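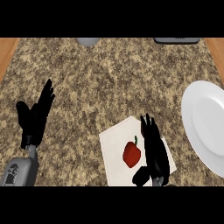

**Two-handed fruit handling in simulation, and what it did for the arms in the Pellwood workshop**

Project report, second half. Sibusiso Ngubane

The original plan had no simulator in it. The plan was to build a pair of arms in the shared workshop at Pellwood, bolt them to a bench and have them move an apple on to a plate by the end of term. By April I had one and a half arms, a cracked elbow bracket and a letter from the workshop about noise after 9 pm. My supervisor suggested, kindly, that software makes less of a mess.

So the second half of the project happened mostly on a laptop at the same bench, with the half-built hardware beside it as a sort of conscience.

## The simulated task

The kitchen is a stock one, with a granite counter and wood round the edges. I kept the parts that matter to the task: a red apple, a white square for it to start on and a large white plate off to the right. The robot has two grey arms with black hands, and the view is from roughly where its head would be if I had ever got round to giving it one.

The job is to pick up the apple with the right hand and put it on the plate. The left hand has nothing to do. I had assumed that this would make it easy to program, and it took me most of a week to get it to do nothing convincingly. Left to itself it sagged into the counter, and the physics engine took offence and threw the whole arm sideways. It now holds a fixed raised pose, which costs nothing and looks faintly like someone asking to leave the room.

## Control

I drove the arms by hand first, using the Birkine glove I soldered together in the first half (see the earlier report, and my apologies for the wiring diagram). Each session was recorded and the good ones kept. I ended up with 119 usable demonstrations out of rather more attempts than I care to list. These were used to train a small policy, which takes the camera view and the joint angles and gives back the next joint angles 24 times a second.

The fingers are treated as one group, open or closed, with the thumb separate. Controlling every finger joint would have been more realistic. It would also have been next year's project.

## Results

I ran the trained policy in blocks of 16 trials, shifting the start position of the apple slightly each time. The first block produced no successful placements and one apple on the floor of a kitchen that, as far as I can tell, has no collision model for its floor. It is presumably still falling.

Most failures came from the approach. The hand arrived beside the apple in good order, then closed a little early and nudged it away. I tried three fixes:

- Slowing the last part of the reach. This helped, but a trial then took long enough to make tea.
- Raising the friction on the apple. It worked very well and was cheating, so I took it out.
- Adding demonstrations where I missed on purpose and recovered. This was the one that stuck.

With the third fix and a mild version of the first, the final block gave 11 placements. Of the five failures, four were early closes and one was a perfectly good grasp followed by a release just short of the rim.

## Back to the bench

On the last Sunday before the deadline I moved the reach on to the real right arm, minus the hand, with a marker pen taped to the wrist. The Istell servos follow the simulated path reasonably well until the elbow is nearly straight, when they shake. The pen line shows this better than the log does. I have replaced the cracked bracket with one cut from aluminium and ordered a stiffer shoulder bearing from Sinaga, which had not arrived at the time of writing.

If I were starting again I would set up the simulation in the first week and buy the second set of servos much later. The left arm is still in two boxes under the bench, labelled, with its screws in a jam jar.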